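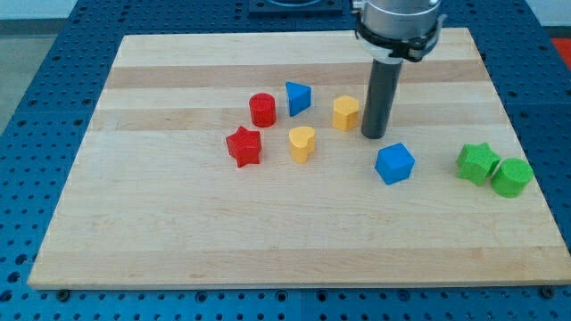 Stela Cozma has spent 931 dollars on parts and 496 hours of her own time teaching a robot arm to move toy blocks, and she is the first to say a toddler would be better at it.

"Faster, too," she adds. "And you don't have to recalibrate a toddler."

The arm is the centerpiece of the project she calls Bratu, which lives on a perforated blue table in the Hatberg shared workshop. Two members are involved. The other one handles the wiring and prefers to stay out of print. Cozma does the software and the talking.

I went in expecting the usual pitch about the household helper that is only a few years off. I didn't get it, though I did hear a fair amount about sorting. The blocks come in four colors, red, blue, yellow and green, and in shapes that include stars, cylinders and a heart. The goal is for the arm to find the one it has been asked for and push it to the front of the maple board. Why push and not pick up?

"Because picking up is where the money goes," Cozma says. "A rod is a rod. It can't drop anything."

It can miss, however. She keeps a log of failed attempts, and the star gets a page to itself. Push it on a point and it spins. Push it in the notch between two points and it behaves, but the software has to know which way the thing is facing, and on some evenings it plainly doesn't.

The controller is a secondhand Zonar unit, which she describes as "fine until it's warm." The board came out of the Wengate scrap bin. She likes the striped maple to look at and admits the stripes gave her vision code trouble for most of June.

I asked whether any of this leads anywhere. Parts sorting for the workshop has been mentioned – two members have asked for it – but screws and washers are small, shiny and nothing like soft matte blocks.

"I told them no," she says. "They think I'm being modest. I've seen the log."

So is it worth 931 dollars? Cozma thinks about that longer than I expected.

"I'd have spent it on a worse hobby," she says. I'm not convinced that answers the question, and I told her so. She shrugged and went back to the star, which she wants working before she touches the heart again.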